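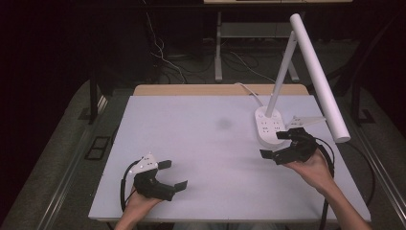

Nellon Home Crafts Club | Paper & Paste Group

How to make wheat paste for paper projects

I go through a silly amount of paste. Book covers, paper boxes, that lampshade I keep promising to finish... and for years I bought it in little tubs like a chump. Then I tried cooking my own and it's so easy! Flour, water, a saucepan, done.

What you need: 3 tablespoons of plain white flour, 1 cup of cold water plus a splash more, a whisk, a sieve and a clean jar with a lid. Skip self-rising flour (I used it once and got a foamy mess). 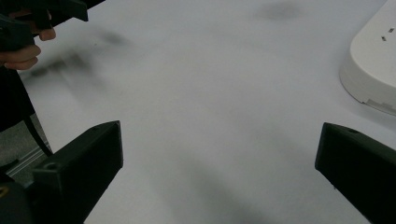
2 min read

Put the flour in the pan first, with the heat off. Add the splash of water and stir until you have something like thick pancake batter with no dry bits hiding in the corners. Now whisk in the rest of the cup, a little at a time.

Turn the heat to medium-low and keep whisking. For the first few minutes it looks like dirty milk and you'll think you did it wrong. Keep going! Mine takes 8 minutes on my old stove, and the change comes all at once: it goes glossy and starts to drag on the whisk. Give it one more minute, then take it off.

Push it through the sieve while it's warm, straight into the jar. Let it cool with the lid off. It thickens a lot as it sits, so if it's more like pudding the next day, beat in a spoonful of water.

For brushing, I start in the middle of the sheet and work out past the edges, with scrap paper underneath. Thin coats, please. Thick paste makes paper stretch and then you get those bubbles. Put the piece under a couple of heavy books overnight, with wax paper on both sides so you don't glue yourself a new cookbook.

It keeps in the fridge for up to 8 days. If it smells sour or turns pink or gray, toss it and cook another batch.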